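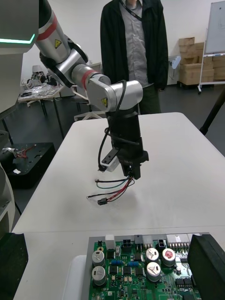
Search this site Search

Drying Room Laundry in Shared Student Housing
Project report, Household Studies
Pylyp Dmytriv and Vesela Trajkovski
Supervisor: Huguette Langlois
August 2019

12 shares 3 comments

Background

Mellor is a student residence with a shared laundry in the basement. Residents have complained for a long time that clothes hung in the drying room take too long to dry and sometimes smell musty. The building manager, Gorazd Zupan, asked if a student group could look at the problem before any money was spent on new equipment. We chose it as our project in March.

The drying room has 2 lines of racks, one small window and an exhaust fan. The fan is switched by hand and was often off when we visited.

Method

We used cotton bath towels of the same make, washed together on the same program and spun at 800 rpm. Each towel was weighed dry, weighed again after spinning, and then weighed every hour on the rack. We called a towel dry when its weight stayed within 2 grams of the starting weight for two readings in a row.

We compared three setups: fan off and window shut, fan on and window shut, and fan on with the window open a hand's width. We also tried two spacings on the racks. In the close spacing the towels touched. In the wide spacing there was a gap of 200 mm between them.

Temperature and humidity were read from a meter on the wall opposite the window. We had planned to use a second meter near the door, but it gave readings that jumped around and we left them out.

Results

The slowest setup was fan off, window shut and close spacing. Those towels were still damp when we came back the next morning, and the ones in the middle of the rack were the worst. Turning on the fan helped less than we expected while the window was shut. The door to the room has a tight seal, so the fan had very little air to draw on.

With the window open the fan made a clear difference. Spacing mattered in every setup – widely spaced towels always dried before the close ones.

We repeated the test with the window open on a rainy day. Drying was slower, but still faster than with the window shut.

Problems

Other residents used the room during our tests, and on one occasion someone moved our towels to make space. That run was thrown out. The scale also had to be replaced partway through, so the early weights were checked again on the new one.

Costs

Gorazd Zupan had a quote of 2000 euros for a dehumidifier. We did not test one. A humidity switch for the existing fan and a vent in the door would cost less, though we only have a price for the switch.

Recommendations

Fit a vent in the lower part of the door. Put the fan on a humidity switch. Mark the racks so people leave a gap between items. The tests should be run again in winter, when the window is likely to stay shut.

Thanks to Urho Heinonen for the loan of the first scale.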